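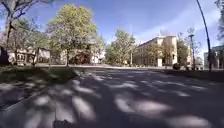
My first hour as a robot driver, I steered into a hedge. Lemlem Gebremichael, who was walking behind me with the laptop, just wrote down the time and told me to back up. "Keep it," she said. "We need those too."

I'd come to spend a Sunday with the Doltby team, who are teaching a small ground robot called Adugna to find its own way along paved paths. It learns by copying. A person drives, the robot records what its camera saw and what the person's thumbs did, and later a computer chews on all of it and tries to work out the connection. So what the team needs, more than anything clever, is driving. Lots of it!

The goal for June is 200 runs. They had 70 when I showed up, and I added four (five if you count the hedge, and Lemlem does).

What they want most at the moment is shade. Sun coming through leaves throws bright blotches on the pavement, and from down at ankle height a blotch can pass for a puddle, a curb or a hole. The early version of Adugna kept swerving around them – very politely, I'm told. Charoen Srithong's fix is to have people drive straight across the light, over and over, at different times of day, until the robot stops caring.

It's harder than it sounds. My thumbs wanted to dodge the bright bits too, and every little wiggle goes in the file. Charoen watched my second run and asked, kindly enough, what I'd been avoiding. Nothing, I said. He played it back and I'd drawn a lovely S-curve around a patch of sunshine.

By the fourth run I was holding a decent line. Lemlem marked it "good, slow" and swapped the battery, and Charoen took the controller before I could ask for another go.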